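Review: Grornedley Folding Side Table
Brindport Household Advice Service
Published 2024-03-23

The Service was asked by members of its Bavport branch to consider a small table suitable for flats in which one room has to serve for meals, paperwork and hobbies. The Grornedley folding side table was chosen for this review. It was bought at the ordinary shop price and used in our Brindport office from September onwards.

Delivery and assembly
The table arrived in a single carton with the legs already attached. The only work required was to fit the 4 rubber feet and tighten the hinge screws with the key supplied. The instruction sheet is clear, although the drawing of the hinge is printed too small to be of much use. One foot did not sit squarely and had to be pressed home a second time.

Stability
On a level floor the table stands firmly with the flap raised or lowered. On carpet there is a slight sway when the user writes, and this grows if the weight is placed on the flap side. We would not advise standing a sewing machine on it. A reading lamp and a tray of crockery gave no trouble.

Surface
The top was wiped daily with a damp cloth and showed no change in colour. Hot cups left a faint ring, most of which faded overnight. Ink from a ballpoint pen came away with soap; ink from a felt marker did not come away fully. Members who intend to use the table for children's drawing should keep a cover on it.

Height and comfort
The working height suits an adult on a standard dining chair. It is a little low for work done standing, and two of our staff reported stiff shoulders after sorting post at it for a morning. The Rattanakul table, reviewed last year, is taller and kinder to the back, but it does not fold and takes up a good deal more room.

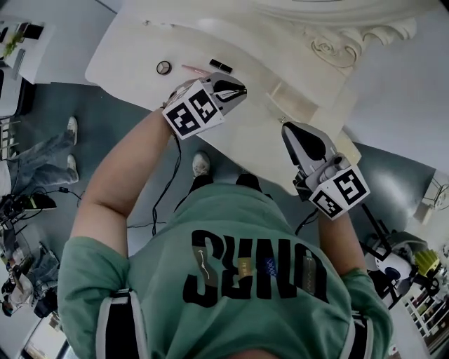
Folding and storage
The flap drops with one hand, provided the catch is released first. The catch is stiff when new and loosened within a few weeks. Folded, the table fits behind a door or beside a wardrobe. It has no handle -- a curious omission in a piece meant to be moved often -- and must be carried by the frame.

After-sales service
A spare catch was ordered by telephone and reached us after some 2 weeks. The part was correct and no charge was made.

Finding
The Service recommends the Grornedley table for light daily use in small homes. Those who stand at their work, or who keep heavy equipment on the table, should look at the Rattanakul first.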